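HOME TEXTILES AND CLOTHING CARE
Handout 2, outerwear folding
N. Amin, 10/28/20

Missed Handout 1? Get it from the shelf by the door. Koltell reader p. 30 covers the same ground, slower.

Why fold and not hang

Hanging is fine for wool coats. Quilted and puffer jackets: fold for the season. Weight of the fill pulls on the shoulder seams, filling slides down in the channels. Dhillon closets (the narrow ones in the dorms) have no room for hanging them anyway.

Before folding
- Pockets empty. Check the inside one too.
- Zip all the way up, snaps closed
- Completely dry. Damp fill clumps and smells by March
- Shake out from the hem, twice

Surface

A table is OK, a made bed is better. You need room on both sides for the sleeves. Pull the sheet smooth first, otherwise you are folding against the wrinkles of the sheet and the ones in the jacket.

The fold
1. Face down, sleeves out.
2. Left sleeve straight across the back, then right. Sleeves should lie flat, not bunched at the elbow.
3. Sides in, if the jacket is wide. Skip for kids sizes.
4. Hem up toward the collar. One fold for short jackets, 2 for anything past the hip.
5. Press the air out with flat hands, start in the middle and go outward. Dont lean on it. Crushed down takes a long time to come back.

What to look for when your done: a rough rectangle, rounded corners are fine. Stitch lines running across, more or less level. They will be wavy, a puffer never goes perfectly flat. Small dents and creases between the rows, leave them. If one side is much thicker the sleeves went in wrong, open up and start over.

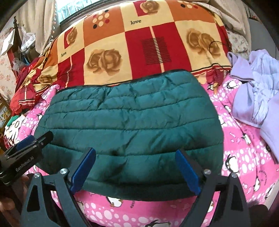 Storage

Cotton bag or a lidded box, on the top shelf. Heavy things never go on top of a puffer. No vacuum bags for down, synthetic can take it for a short trip. The Brirkora boxes in room 456 fit one adult jacket each, please label with your name and put the lid back on.

For next week

Bring one quilted item from home, any size. Read the Grunach chapter on fill types (skip the tables). Narayanan will collect the worksheets at the start of class.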